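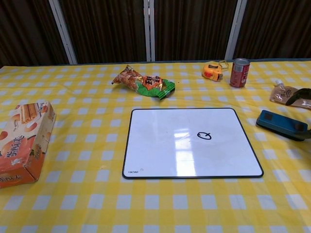
4 March 2020

Gripper day again. The Stusen fingers came off at nine and the Maldonado ones went on, and by lunch I had developed opinions about screws that I will keep out of writing in case I ever need a job reference.

The task is still tidying the table. Chiharu Kobori picked it back in February on the grounds that everybody has a table and nobody has a clean one, and I said fine, thinking it would take two weeks. The gingham cloth stays because she claims plain white tabletops have made a generation of vision people lazy. The yellow checks did upset the segmentation for a while. They upset me too, for different reasons.

Stusen first, while I remember it. Hard parallel jaws, rubber pads, a controller that does what you tell it and then sulks. Wonderful with the tape measure. It closes on that yellow casing like it's shaking hands on a deal. It is also perfectly good with the eraser, as long as the eraser isn't lying at an angle, and the eraser always lies at an angle. With the snack bag it has one idea, and the idea is to squeeze. We got 74 clean grasps out of 170 over the whole object set, and a great many of the misses were the bag or the pouch.

Maldonado next. Soft fingers, four times the fuss to mount, and a cable that exits exactly where your wrist wants to be. I wanted to dislike them. They took the bag by its crimped green end on the first try and just held on, very gently, like someone carrying a fish out of a restaurant. Then they went for the red can, wrapped themselves around it, and let it slide down through them with what I can only call indifference. Chiharu said the surface was too smooth. I said the surface was a can. We turned up the pressure and it behaved after that, 7 tries in a row, so she was right and I have written it down here where she won't see it.

The whiteboard is the one that makes me tired. It's the biggest thing on the table and also the thinnest, and the overhead light puts a big bright rectangle right on it, so the depth camera decides there is a hole there. One of the Vuvholm plans involves reaching confidently into the hole. I moved the camera mount twice before lunch and the hole moved with me. Chiharu suggested a polarizing filter. I suggested switching off the lights and going home.

She writes a letter on the board for each layout so we can match it up with the log afterward. We're on Q. Her Q's lean over and look like an egg that's grown a tail, and the letter reader on the Gulldale software has now filed it as an O, a zero and, once, a 9. So the log has a layout O that is really the new one and a layout O that was really O, and I spent most of an hour after lunch pulling those apart by hand. I asked if we could use numbers from now on. She said she'd think about it, in the voice she uses for things she has finished thinking about.

Controllers: the Gulldale box is quicker than the Vuvholm, no question, but it restarts if you unplug the camera while it's awake, and it takes its time coming back. I timed the last one with my phone. Long enough to eat several wafer rolls. The wafer box counts as an object in the set, by the way, and it has been getting lighter all week – which will throw off the weight readings, and I'm not going to be the one to bring it up. The corners are going as well. The Stusen grips it fine whatever state it's in.

Tomorrow I want 20 runs with the soft fingers on the brown pouch alone. The little white cap is the only part of it with any manners and I think we should be aiming for that instead of the middle, where it just folds. Chiharu thinks the middle is fine with a slower approach. We left it at that, meaning we'll do both and each of us will only look at our own half of the results.

Also need: shorter screws, a cable tie for the Maldonado lead, something matte to stick over the whiteboard if she'll let me. And a new black marker. This one still writes, but I'd like to be able to blame the Q on something.

Home by seven. Dropped my keys twice at the front door, so that's zero for two with the standard human hand.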